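From: Monon Athletic supporters' list
Subject: Re: [monon-fans] Coach to the Plolham game, and what on earth is happening at left back

Hello again, all,

I meant to answer this last night and then fell asleep in the chair with the laptop on my knees, so please forgive me if half of you have already sorted it out among yourselves. I'll put the earlier message here so the people on the digest can follow along.

> Hi everybody. Two quick questions. First, are we running a coach to
> Plolham this time or is it every man for himself again? I drove last
> season and spent longer looking for somewhere to park than I did
> watching football. Second, does anyone know what the plan is at left
> back? We've now played a center half there, then a winger, and
> whoever it was in the second half against Flosden looked like he'd
> been told about it on the walk out of the tunnel. I don't want to
> moan after a win but we can't go to Plolham like that. They'll run
> at that side all afternoon.
>
> Also, whoever has my green flask from the last away trip, I'd like
> it back please. It was my dad's.

Taking the coach first, because that's the easy one. Yes, we are! It's booked and it seats 40. As of this morning 21 of you have put your names down, which is a good start, but it does need filling if we're going to keep the price where it was last year. It leaves from the usual spot behind the social club at nine in the morning, and I do mean nine. Last time we waited for a couple of people who shall remain nameless and missed the first ten minutes, and as luck would have it those were the only ten minutes worth seeing. We'll stop once on the way for a cup of tea and the bathroom. Children are welcome as always, and so are pillows, because the seats in the back are not what they were.

If you want a match ticket with your coach seat, please say so when you reply to me (off the list, please, so that everyone else's inbox doesn't fill up). The club has been given 741 tickets for the away end, and I'm told they're going faster than usual. I can pick up a batch from the ticket office on my lunch break, but I can't hold on to spares for long, and I really can't be doing what I did for the cup game, standing in the rain outside the turnstiles with an envelope of other people's tickets.

Now then, left back. I've been turning this over ever since the Flosden match and I can't say I'm any closer to an answer than you are. I thought the young lad did better than people are giving him credit for. He got caught out for their goal, yes, but if you watch it again the midfield had left an enormous hole in front of him and he had two men to deal with. What was he meant to do, saw himself in half? After that he settled down nicely, and there was one tackle near the corner flag, right in front of where I sit, that had the whole row on its feet.

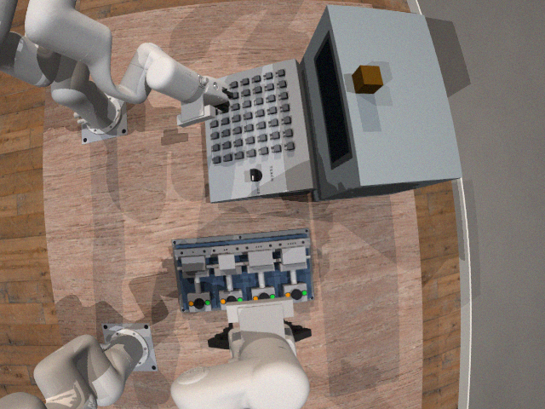
Two arms at one table. Computer rendering.

My own feeling is that we should go back to four across the back and leave it alone for a few weeks. We've changed shape so often since August that the poor players must be looking at each other at kickoff wondering who's supposed to be where. When we had the same back four for that long run the winter before last, we weren't exciting, I grant you, and there was some grumbling around me about paying good money for a goalless draw. But we were hard to beat, and I'd take hard to beat at Plolham very gladly. Their ground is tight and their pitch slopes toward the road end, and they know how to use it. If we're kicking up the slope in the first half and get in level at the break, I'll be a happy woman.

The other thing I'd say is that we've missed the older fullback more than any of us expected. I know he drove people up the wall with those crosses that hit the first defender every single time (I've shouted a few things myself that I wouldn't repeat on here), but he talked all the way through a match. You could hear him from the top of the stand. Since he's been out with his hamstring it's gone awfully quiet back there. The physio's word, by way of the program notes, is that he's back jogging, so I wouldn't pin your hopes on Plolham, but perhaps the home game after it.

Somebody asked in another thread about the Szulc Shield draw. We've got a home tie in the next round, with the date still to be settled, and as soon as I hear I'll send it along. Season tickets don't cover it, which I know caught a few of you out last year, so keep a little something by. It's usually a nice relaxed evening with a small crowd and you can sit where you like. I'm rather fond of those nights. You can hear the ball being kicked.

As for the flask, I have it! It's been sitting on my kitchen windowsill since we got home. I put my own soup in it one day by mistake and have washed it out very thoroughly since. I'll bring it on the coach, or you can knock any evening after six.

A couple of bits before I go. If you're on the list for the coach and find you can't make it, please tell me as early as you can so that I can offer the seat to somebody else. And if anyone has room in the car for two coming back from Plolham a bit later than the rest of us, there's a couple hoping to visit their daughter after the match who'd be glad of a lift. They'll chip in for gas and they're very good company, though they do like the radio on.

Scarves on, and see you behind the social club.

Your coach organizer

--
You are receiving this because you subscribe to monon-fans.
To stop getting these messages, send a blank email with "unsubscribe" in the subject line.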